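Notebook, 31/07/2026

Oil finish trials, round 3

Great day for the finish tests! Graciela mixed the Namero oil with 24 g of wax and it spreads like a dream, so much easier than the last batch. Sanded to 200 grit, wiped on thin, left it alone for over 3 hours (hard for me, I keep poking).

Blond boards with darker streaks are my favorite kind of grain for this, the streaks really carry a top.
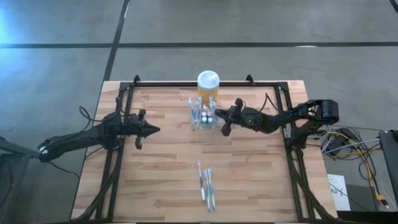 Next up

Try the Rakance wax on offcuts. Ask Joaquín if the Lagos rags shed less lint. Label the jars!!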